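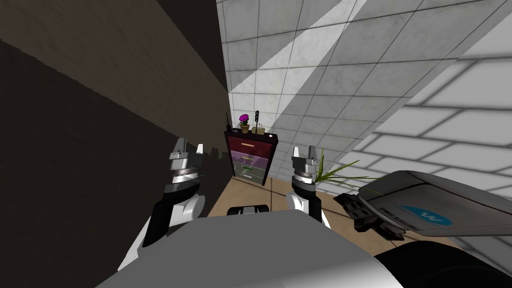
Notes from the Youth Justice Working Group, August 31, 2020

I said I'd do the minutes again, so here they are, and I've kept them short (well, I tried). We had 7 of us on the call once the sound got sorted out, and we started with the Berngate placement policy.

Berngate. The county's draft still lets staff place a teenager in the locked unit without a hearing first. We all hated that part! I read out the two paragraphs that worry me most, and we agreed to ask for a hearing within 2 days of any move, with the young person's own lawyer present. There was some back and forth over whether to ask for a full ban on solitary in the same letter. We voted and it's going in.

Transgender youth. The draft says housing goes by "records on file," and that could mean anything. We want it to say the young person is asked, in private, and the answer is written down and followed. Passed with no votes against. I'm rewriting that section myself — please send me wording you like.

Petition. We're at 737 signatures, and some 300 of those came from the Clurkley tabling day, so thank you to everyone who stood out in that heat. The Kaewkla neighborhood association wants copies of the flyer in Spanish too.

Money. Wotano Print gave us a quote for the flyers and it's higher than last time. We put off deciding until we've heard from one more shop.

Next up: the county hearing is in November, and we still need speakers. Two minutes each, and you can read from a page. Old minutes approved, with the spelling of Clurkley fixed.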